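Telari two-finger gripper - open day demo page
Jillmont / Products / Grippers / Telari 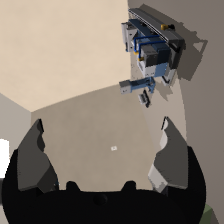 Simulated wrist view, Telari demo cell. Fingers open, small white part between them.

Open day at our Jillmont shop is set for Jan 25, 2021. Doors open all morning, demos run back to back, come whenever. Free, but please book a slot so we know how many chairs to put out.

What you get to see

- Telari gripper on the arm, picking small parts
- the same pick in simulation, up on the big screen
- Nkuna controller, jog it yourself if you want
- finger swap, done live, bring questions

Each demo group is 4 people max. Gets crowded at the controller otherwise. If your group is bigger just book two slots next to each other.

About the gripper

Two fingers, dark gray, tapered tips, thin black pad edge on the inside of each tip. Black body. Made for small light parts that bigger jaws push around. Pads are a wear item, sold in packs of 50.

Part no. TL-709 (gripper, with pads)
Part no. TL-390 (finger pair only)
Cable and mounting plate sold seperately. Plate depends on your arm, ask before ordering.

Simulation model

Comes with the gripper, no extra charge. The model loads in Lelungate, our cell planning software. Drop it in, add your own fixtures, check reach and clearence before you drill anything. Older Lelungate installs need the October update first or the fingers won't load right.

Bring your own part

Yes please. Small stuff only, clean, no oil. We'll try it on the demo arm if there's time, no promises. If you have a CAD file send it ahead, we can put it in the sim for you. STEP is best.

Getting here

Parking behind the building, use the side door. Closed shoes please, it's a working floor. Safety glasses at the desk. Photos are fine in the demo area but not past the yellow line.

Can't make it? Ask for a remote demo on the contact form, pick "Telari" from the list. Quotes also through the form. Open day orders ship first, everything else after that in the order it came in.

Booking form | Data sheet | Telari manual | Spare pads | Contact Jillmont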